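Egg carton

An egg carton is a container made to carry and store whole eggs. Each egg sits in its own cup, which keeps the shells from knocking together. Cartons are sold in many sizes, and larger open trays are used by packers, bakeries and restaurants.

History

Before cartons, eggs were shipped in baskets or in boxes filled with straw or bran, and breakage was common. Divided boxes of folded card came into use in the early 20th century. Molded pulp followed and is still widely used.

Materials

Molded pulp is made from waste paper mixed with water. The mix is drawn onto a mesh form by suction, then pressed and dried. Dye may be added to the pulp – gray, blue and green are common colors. Foam and clear plastic are also used. Clear plastic lets shoppers check for cracks without opening the lid, but pulp takes up moisture and breaks down more easily after use.

Light brown eggs in a light blue molded tray.

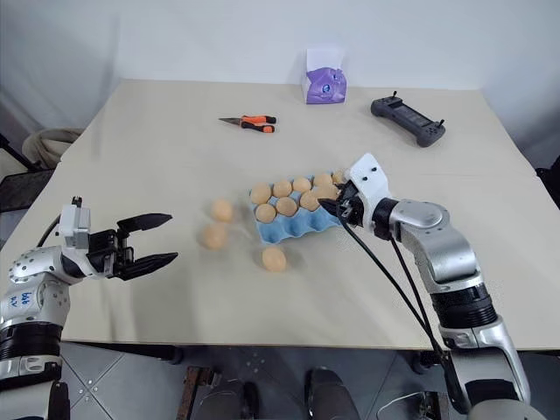 Storage

Eggs are normally packed with the pointed end down, so that the air cell stays at the wide end. Keeping them in the carton slows the loss of moisture through the shell and limits the uptake of smells from other food.

Reuse and disposal

Clean pulp cartons can be recycled with paper or torn up for compost. They are also used for starting seeds – the cup can be planted whole and softens in damp soil. Foam cartons are accepted by fewer recycling programs.

See also

Egg grading
Molded pulp
Food packaging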